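4.2 Rules for resetting the workspace

The protocol we inherited from the Brokari trials had one sentence on resets: "return the object to a natural pose." Opinions on what is natural for a bamboo rack vary. Boris Vasić favored upright; Poul Brøndum let it lie wherever it landed - a position he defended in writing. Of 837 episodes logged under that wording, we could compare almost none across operators.
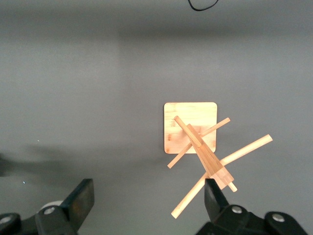
Figure 5. Bamboo rack on the gray tabletop, with the gripper fingers spread.

We therefore replaced the sentence with a rule. The operator draws a pose from a printed list, places the object, and leaves it alone. Nudging it toward the gripper "to be fair to the robot" voids the episode. So does moving it after the arm has started, a practice both annotators had believed to be the other's. Voided episodes stay in the log with a reason code, and success rates are reported with and without them.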